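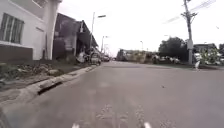 Section 4 - Teaching your Skindo the outdoor chores

Outdoor chores are where I get the most mail, so let me start with what the Skindo can and can't do yet. It can walk a route you've taught it, carry a small load in the saddle tray, stop for people and come home. It can't pick things up, it can't open a gate, and it has no idea what a trash can is unless you tell it where one stands. Most of the trouble people have comes from the street itself. A curb with a long drain slot in it is a good place to learn on, with parked cars farther along and a road surface that's grainy and patchy down the middle. It looks like nothing much to you and me walking along it. From shin height it's a lot to sort out, and a dark speck on the asphalt might be a pebble or a bit of litter or the start of a hole.

I wrote this section for the Nevthorpe outdoor kit, firmware 11 or later. If you're on the older indoor-only kit, skip ahead to Section 5, none of the menus will match.

4.1 Before you go out

1. Charge to at least 80 percent. The robot will agree to leave the house with less, and then it'll sulk its way home at half speed.
2. Wipe the front lens with the dry cloth from the kit. Please don't use glass cleaner! I fogged mine that way in April and had to send off for a new cover.
3. Open the app and set Place to Street. Leave Surface on Auto.
4. Set Leash to On. The leash is just a distance limit between the robot and your phone, and up to 100 feet is allowed. I keep mine much shorter while I'm teaching.
5. Press and hold the stop button on the robot's back until it beeps twice. You want to know it works before you need it.

Caution: Check your local rules about machines in the roadway. Some towns treat them like a bicycle and some don't want them off the sidewalk at all. Teach along the edge of a quiet street, at a quiet hour, and walk between the robot and the traffic.

4.2 Walking the route

1. Stand the robot at your starting point, facing the way you want to go. Tap Teach.
2. Walk ahead of it at a slow stroll. It follows you and remembers the path.
3. Keep the curb on the same side the whole way out. Switching sides halfway makes a mess of the map (ask me how many times I've redone that).
4. At every drain opening, stop and tap Mark, then Drain. Yes, every one, even if it looks too narrow for a foot to go in.
5. When you get to the end, tap Finish. Wait for the chime before you pick up the phone call you've been ignoring.
6. Walk back along the same path with Follow turned on. The robot compares the two trips and fills in the gaps by itself.

Note: Parked cars get learned as scenery if they're there both ways. That's fine today, and tomorrow the robot will be puzzled that they've gone. After your first route, go to Map, then Tidy, and rub out any vehicles with your finger.

4.3 Setting the small-object level

This is the setting I fiddle with most. It decides what the robot does about little dark things on the ground.

Low: walks over anything flatter than a cookie. Quick, and a bit reckless.
Medium: slows down, takes a second look, steps around it if there's room.
High: stops and asks you on the app. Safe, but you'll get asked about leaves. So many leaves.

Start on Medium. If your street has loose grit, go to Surface, then Grain, and nudge it up one notch, or the robot will see every pale patch as something to tiptoe around.

4.4 A first real chore: the litter round

So can it do the litter round for you? Half of it. The walking half is solid. The Skindo will go along the curb, spot things that might be litter and drop a pin on the map for each one. The picking up is still you, with a grabber, or it's the Yazıcı arm if you've bought one. I've had the arm for a while and I'd call it a fun hobby and a slow worker. It manages cans and cardboard cups pretty well, fumbles anything thin, and once spent my whole coffee break on a candy wrapper.

1. Tap Chores, then Litter Round, and choose your taught route.
2. Set Pins to Ask Me for the first few trips. You'll be saying yes or no to each one, and the robot does get better at your street.
3. Walk with it. I mean it - leash on, phone in hand.
4. When it gets home, look through the pins and delete the wrong ones.

Caution: Never let the arm reach into a drain slot. It can wedge itself in there, and the fingers are the priciest part on it.

4.5 If something goes wrong

Robot stops and won't go on: look for a strong shadow or a new parked vehicle. Tap Look Again.
Error 744: it has lost the curb. Carry it back to the last Mark and tap Resume.
Horizon warning: the robot is leaning. Usually it's just the slope of the road. If it shows up on a level floor too, redo the leg check in Section 2.
Too many pins: clean the lens, then drop to Medium.

The Tistemley charging mat has its own leaflet, and the steps for folding the legs are in Section 6.

Last revised 2026-08-13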